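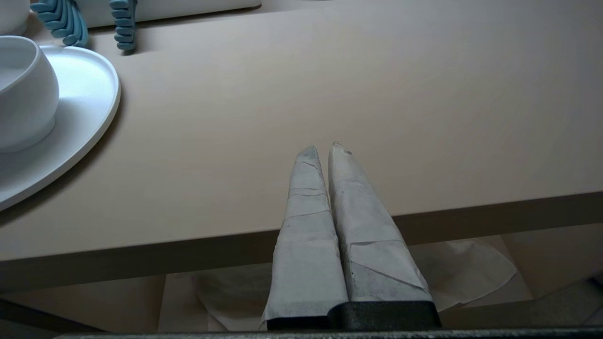

Setting up a self-serve soup counter: where do the plates go?

Board: Small Kitchens and Canteens
Started by orkov_ladle

We're redoing the lunch corner at Keretik. Pale beige counter, two round wells sunk into it side by side at the back, steel lids with black knobs. The tables are the plain light kind, one more tan than the other, and I'd like people to reach them with their soup still in the bowl. At peak we do 80 lunches, most of them before 12:30, and the line at the counter moves like a glacier with a grievance.

So far I've got plates in front of the wells, bowls to the right, spoons in a long tray on the left and the utensil caddy behind the plates. My coworker thinks this is wrong. He hasn't said what's right. He just stands there and breathes.

What would you change?

mudlowmary replied:

Your coworker has a point, whatever it is. Spoons are last. Always last. If people pick up a spoon first they spend the whole line holding it, then put it down to use the ladle, then wander off without it, and you find it in the napkins.

Plates, bowls, soup, spoons. I ran a lunch room in Mudlow for years and will die on this hill.

tin_lid_terry replied:

Depends which way your line runs. If they come in from the right, the bowls are first and the spoons on the left are last, and mudlowmary can come down off her hill. OP, which end do people come in from?

orkov_ladle replied:

Both ends. That may be the problem.

Counter this afternoon, for anyone who wants to be rude about it in detail:
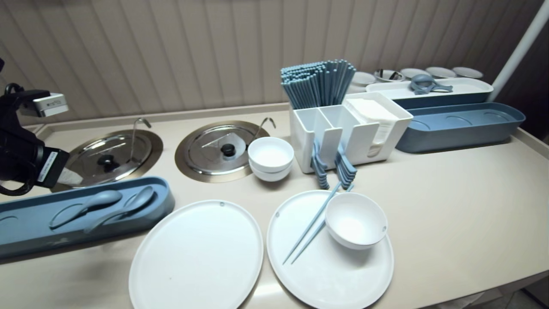
Replies, page 2

tin_lid_terry replied:

Both ends! Okay. Pick one and put a trash can in the way of the other. It's the cheapest traffic engineering there is.

Otherwise it isn't bad. I like the lip along the back; it'll save you some wiping. I'd move that caddy, though. Reaching over a plate for anything is how sleeves get into soup, and I speak as a man who has owned several soup sleeves.

mudlowmary replied:

Why are the chopsticks out on a plate when there's a caddy right behind it? Pick a system. And I see two blue spoons in the tray. For 80 people?

orkov_ladle replied:

The rest of the spoons go out before lunch, Mary. We own 124 of them, and I know that because I signed for them.

The chopsticks are for noodle day. I put them by the bowl so people would get the idea.

Lalit Chaudhary replied:

I'm going to disagree with pretty much everyone. Leave the spoons at the left and leave the caddy where it is. The big oval plates are your problem. A plate that size with one round bowl on it takes up half the counter, and people carry it as if it were a wedding cake. We switched to small saucers at Bhutto and the line got noticeably quicker.

We also put the bread on the tables. One less stop.

mudlowmary replied:

Saucers are for tea. Where does the bread go when they come back for seconds? In a pocket?

Lalit Chaudhary replied:

On the saucer, Mary.

tin_lid_terry replied:

I'd keep the big plates, for what it's worth. People put bread, fruit and a phone on there. Take the plate away and the phone goes in the soup. Bread on the tables I can get behind, as long as somebody wipes down between sittings — crumbs on a light tabletop show from across the street.

orkov_ladle replied:

Trying one-way traffic from the right and bread on the tables. Plates stay for now. My coworker has been informed and has breathed.

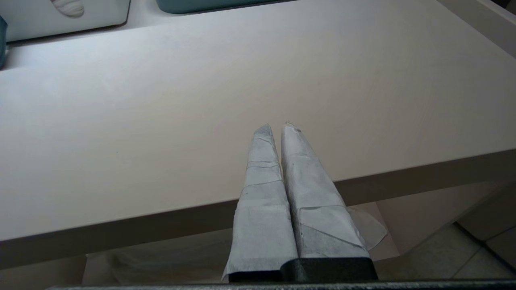
new_in_august replied:

Sorry to butt in. How do you keep crumbs and soup drips from building up on light tables between sittings?

tin_lid_terry replied:

Dry brush first, then a damp cloth with a drop of dish soap, then a second cloth with plain water. If you start with the wet cloth you just make paste. Rinse the cloths every few tables or you're only giving everyone a share of the same soup.

mudlowmary replied:

Agree with all of that, and I'd like it noted that I agreed with something. Do the edges of the table too. People grab them when they pull their chairs in.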